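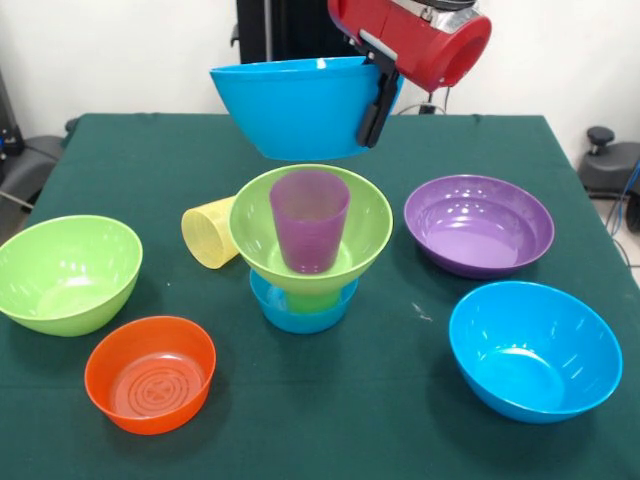
Saturday, August, edit room

Got in early to sort out the reel for Talukder's new series and of course the drive was a mess. 2407 stills from the Zisthorpe set, no captions, half of them sideways! I pulled 40 for the press kit and Rigoberto Betancur cut that down to 16 (he hates anything with a coffee cup in it).

Sound on episode three still drifts in the dinner scene. I nudged the dialogue by four frames and it looks okay on the small monitor, but I want to see it on the big one before I tell anyone it's fixed.

Jonus wants the trailer by Monday with the Nultov song under it. I love that song, but it's way too slow for the chase - tried it twice, gave up, used the drums only.

To do: back up the stills, ask Rigoberto for the cast list spelling, find the other headphones.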